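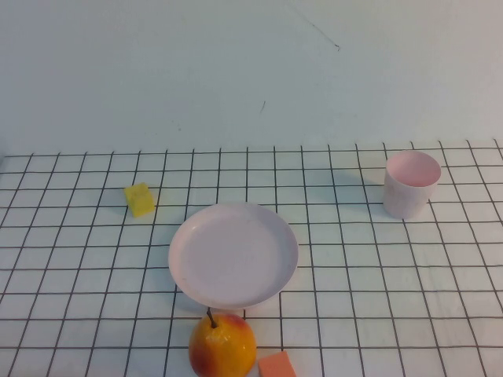

Tabletop set with a pink plate and cup, a pear and two foam pieces on a gridded cloth.

Endedar opens equipment planning service for buyers of small robot arms

18th December — Endedar, which supplies benchtop automation to kitchens, packing rooms and training workshops, today opened a planning service for organizations buying their first robot arms. The service covers the months before an order is placed, when budgets are set and floor space is assigned.

Under the service, a buyer sends Endedar a list of the items it wants handled and the surface they will be handled on. Endedar sets up a matching table at its Hirkska site, runs the tasks on up to two arm models, and returns a written equipment plan with a full price for each option. The plan lists the arm, gripper, mounting, guarding, spare parts, staff training and yearly service as separate lines.

Buyers own the plan once it is delivered. They may use it to request bids from any supplier, including Endedar's competitors.

The company tested the service from September with Magagula, a contract dishwashing and table service business. Magagula had set money aside for four arms in its coming budget year and wanted to know which of its tableware they could pick up and put down without a change of gripper. It has now cut the first order to two arms and moved the remaining money to grippers, spares and operator training.

The Magagula trial used 86 household items, among them plastic plates and cups, toy fruit and sponge pieces. Soft foam and smooth rigid plastic call for different grip settings, and shallow plates often need a different approach from cups. These points affect the price of the gripper more than the price of the arm, and Endedar said they were missing from most of the requests for quotes it received this year.

"Buyers tend to ask us for a payload and a reach," the company said in a statement. "Those are easy numbers to put on a purchase form. The trouble comes later, when the gripper has to be replaced and there is no line in the budget for it. We would like that conversation to happen before the order is signed."

Plans are prepared using Cultex, Endedar's costing software. Cultex holds 108 entries for parts, labor and service, and shows spending by quarter over the expected life of the equipment. Finance staff can change the number of shifts, the replacement schedule for gripper pads and the length of the service contract, and see the effect on yearly cost. Plans can be exported as a spreadsheet.

A standard plan takes almost 100 working hours to prepare, including table trials. The fee is fixed when the item list is agreed and is credited in full against any Endedar order placed within the same budget year. Sites with unusual floor loading or washdown requirements are quoted separately.

Bookings for the first round are open now. Buyers should have their item list, table dimensions and target budget year ready when they apply. Sample items can be shipped to Hirkska or chosen from Endedar's own stock.

About Endedar
Endedar supplies, installs and services benchtop robot arms and grippers. Its test rooms and parts store are at Hirkska.

Requests for a sample plan can be sent to the Endedar sales office.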